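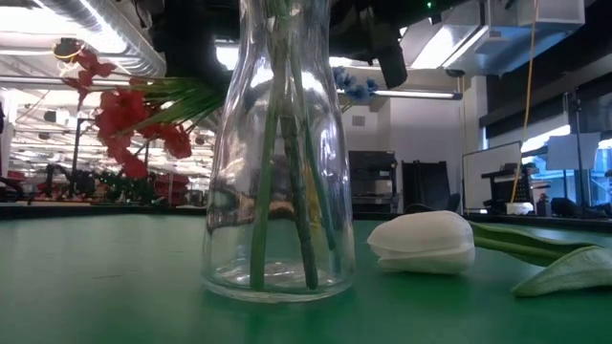

I have been putting flowers in vases for most of my adult life and I still get the order wrong. My habit is to grab whatever is prettiest first, usually the tulip, and then find there's no room left for the filler. So these days the tulip waits its turn! You'll see the white one lying on the green tabletop to the right of the vase, head pointing in, while four stems are already down in the glass. The red spray goes high on the left and droops, the little blue spike pokes out on the right, and I'm very happy with how those two talk to each other.

Filed under: Home & Garden > Faux Florals > Vase Diaries

Welcome to the May gallery, anyway. It's a short one this month, with the one picture and a lot of notes from me, so get yourself a coffee. I write these up on Thursday evenings once the dishes are done, and my notes are in whatever order I remember things.

The vase. Tall, clear, narrow neck, wide at the bottom. I love this shape for a small bunch, as the neck does the holding and the stems get to splay out below. With clear glass you see every stem (and every bad cut), so I trim mine one at a time and try them in the vase as I go. The thick base is a comfort too. I had a thin-footed one from Skerkau years ago that went over if you so much as closed a door.

The red spray. Artificial, and I'm not one bit sorry. All those ruffled scarlet blooms would be a lot to ask of a real plant in my north-facing kitchen. The long skinny leaves fan out from the top and cross over the neck of the vase, and I leave them that way. My friend Angus Farquharson thinks I should snip them. Angus also irons his tea towels, so we agree to differ.

The blue one. It has those tight little grape-like florets, and it's the piece I'd tell anybody to buy first. Blue is hard to find in faux stems without it going purple on you. I went through the whole Laing spring catalog, all 382 pages of it, and marked five blues I'd consider. One spike is plenty in a vase this size.

The yellow. You only get a small patch of it through the glass, between two of the stems, and it goes all soft and blurry. I'm very fond of that. Put something bright behind a curvy vase sometime and walk past it slowly.

The white tulip. Closed head, smooth petals, and a broad pale leaf that curls up off the table. That leaf is wide, so I bend it in close to the stem before I try to get it through a narrow neck, then open it out again at the top.

Next month I want to try the same stems in my mother's brown Sarel jug, which she bought in 1991 and which weighs as much as a small dog. If you have a good way to clean dust off ruffled petals, please leave it in the comments. I've been using a soft paintbrush and it takes me all evening.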